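Lornard metal bin, gray, sloped sides – review

Bought from the Statthorpe shop in December and used most days after that. The walls slope outward, so it is easy to reach to the bottom. Dust shows up on the gray floor and needs wiping off, and it scuffs.

Odd shapes go in without any sorting. A sneaker, a cup, a marker and a water bottle fit with plenty of room left. The rim takes a spring clamp – handy if you want to fix a panel along the back. 5 out of 5 for size, less for looks.
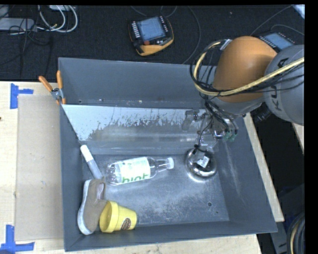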